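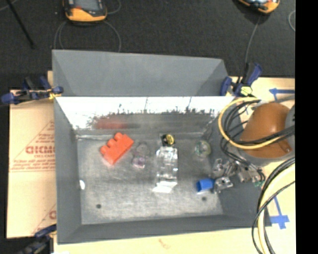
Traian Oprea asked in the other thread whether the clear plastic parts should even count, seeing how the depth camera reads them. I think they should, and I'd like to move that discussion over to this one so the calibration thread can stay on calibration.

Quick recap for people who didn't follow. We ran bin picking with a grasp scorer trained only on self-collected tries, no human labels. Same metal bin for everything. After each pick the arm drops the object back in and goes again. The last batch was 187 grasp attempts on mixed small objects, toy bricks and little plastic things, several of them transparent. The RGB-only scorer beat the RGB plus depth scorer on the transparent ones and was a bit worse on the opaque ones. That's the result people are arguing over.

– ldtudose

Reply from sanziana_m

Is the drop height fixed? If you let go from the same height every time, the objects end up in the same few spots and your scorer learns the spots.

Reply from ldtudose

Height is fixed, the release point is random over the middle of the bin. I can plot where things land. I do expect more mass near the walls, they slope and small stuff rolls.

Reply from t_oprea

My point was a bit different from how it got summed up. I didn't say drop the clear parts. I said don't pool them with the bricks and report one success rate. With bare metal under them you get glare off the floor and glare off the part, and the depth there is mostly holes. A depth scorer that fails on holes is telling you about the sensor. It tells you very little about self-supervised collection, and that's what the title of the writeup is about.

Reply from ldtudose

Fair. The split table is in the draft now, transparent and opaque in separate rows.

Reply from bratitz_lab_alina

We had the same thing on the Bratitz cell last October. We lined the bin with matte gray foam and the gap between RGB and RGB-D shrank a lot. Didn't go away. If you have an afternoon, run 30 attempts with a liner and 30 without, same objects. I would trust that more than any argument in here.

Alina Bucur

Reply from grepnod

30 per condition is nothing. If the success rates are anywhere near each other the intervals will overlap completely and you'll be back here arguing about noise.

Reply from bratitz_lab_alina

It's enough to see if the effect is big. Ours was big. If his isn't, then he knows he needs more.

Reply from grepnod

Or he gets unlucky and decides there's no effect. I've seen that go into a paper. I'd do it paired – place the objects by hand in a marked pose, try one grasp with each scorer, put them back, change the liner, repeat. Slower, but you get a lot more out of each try.

Reply from ldtudose

Paired by hand kind of defeats the purpose for me. The whole method is that nobody touches the bin. But as an evaluation only, separate from collection, ok, I can see it.

Reply from sanziana_m

What counts as a success? Fingers not fully closed after lift, or do you check the image?

Reply from ldtudose

Both. Gripper width after lift, then a before/after image difference of the bin. They disagreed mostly on the thin parts, where the width reading is close to closed. When they disagree I throw the attempt out.

Reply from t_oprea

You should not throw those out. The thin ones are your hard cases. Throwing them out makes every scorer look better and it probably helps one more than the other. Label them from the video by hand, it's an hour of work.

Reply from ldtudose

I'd rather keep the automatic label and report how many were dropped. Once I hand-label some of them it isn't self-supervised anymore.

Reply from t_oprea

It's still self-supervised training. Your test set can be labeled by whoever you like. Those are 2 different things and the draft mixes them up.

Reply from sanziana_m

Agree with Traian here. Training labels automatic, test labels checked by a person. The Dobre benchmark does it that way and I haven't seen anyone complain.

Reply from grepnod

People complain about the Dobre benchmark all the time, just not about that part.

Reply from ldtudose

Ok, I'll relabel the test attempts. Keeping training as is. Will post the new table when the liner runs are done too.

Reply from bratitz_lab_alina

Post the random seeds with it please. It took us over 3 weeks to match the last one.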